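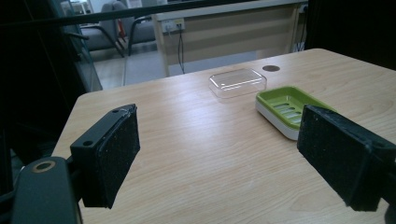

*Light wood, a bit of sheen where the light lands.*

9/9/19

I have now read three articles telling me to oil a wooden tabletop every month, and all three of them were trying to sell me oil. The worst was from Arboleda, who want 30 dollars for a bottle and recommend "a generous coat" every time. I'm sure they do.

My friend Annelies Egger has a kitchen table from her grandmother. She wipes it with a damp rag and yells at people who put pans on it. That's the whole routine. I've eaten at it for years and it looks better than mine ever did during my monthly oiling phase, when it mostly collected dust and left a shine on my sleeves.

To be fair, I do think bare wood needs something. Cutting boards dry out and split, I've lost two. But a lot of tables are sold with a hard finish already on them, and I can't see how oil is supposed to get through that. I asked the guy at the store. He said it "feeds the wood." Feeds it what? It's been dead since before I bought it.

Then there's the 20 dollar cleaning spray, which smells like oranges and as far as I can tell is mostly water.

So I quit in March. Dish soap, warm water, dry towel, coasters when I remember. Six months later, no cracks, one ring from a coffee mug (mine). Florian says I'll be sorry by winter, but Florian also bought the spray.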